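**Is Jondden really buying Drusden?**

Jondden says it is "in talks" over a minority stake. That can mean anything from a signed draft to one lunch. 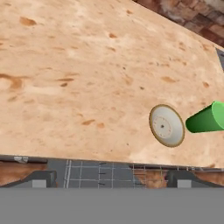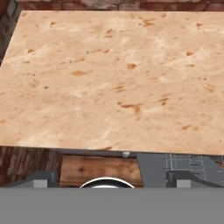 **How big is the stake?**

The figure going round is 18 per cent. It comes from a single newsletter, and neither firm has put its name to it.

**Will prices drop for shoppers?**

I doubt it. Toprak promised the same when it bought Edari, and delivery fees went up within 4 months.

**What about small sellers?**

Zlatko Vukčević, who speaks for Drusden, says up to 2,000 of them will get "better terms". We asked to see the terms and are still waiting.

**Should I close my Drusden account?**

No need yet. Spend your vouchers, though, and keep the receipts.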